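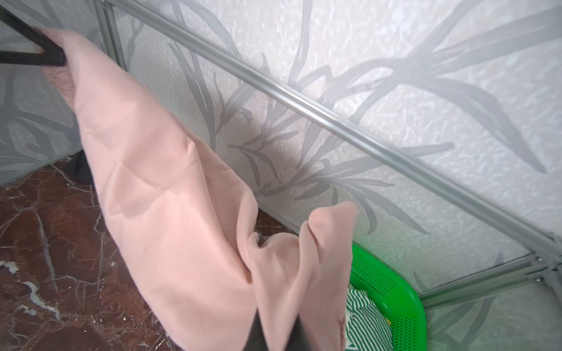 Unit 5: When the grip is lost and the robot does not know

Case for this week: the towel fault on the Zandix cell at Skemivthorpe, in April. Please read before the lab.

The task was simple. The robot takes a cloth from the pile, holds it at two points and puts it into a basket. In one night shift, 26 of some 200 cycles were reported as "done" although the cloth was on the floor. The operator found it in the morning.

What the controller checked: only the finger opening. If the fingers stop before they are fully closed, something is between them, so the grip is counted as good. With thick, bunched cloth this works. With one thin layer the opening is almost the same as with nothing, and the limit was set too low after a finger pad was changed.

Note that soft material gives a second problem. A pink cloth held between two fingers can fold over itself, and the lower finger may hold only one layer – the other layer hangs free and can catch on the rim of a basket or on a frame.

Safety point: a cloth on a stone floor is a slip risk. The Pinen checklist (see Lapiņa reader, chapter 4) asks for a stop, not a retry, after a lost grip.

For the lab, bring:
- your own fault tree, with "false grip signal" as top event
- one proposal for a second check, for example motor current or weight
- a short answer: who must be told, and how fast?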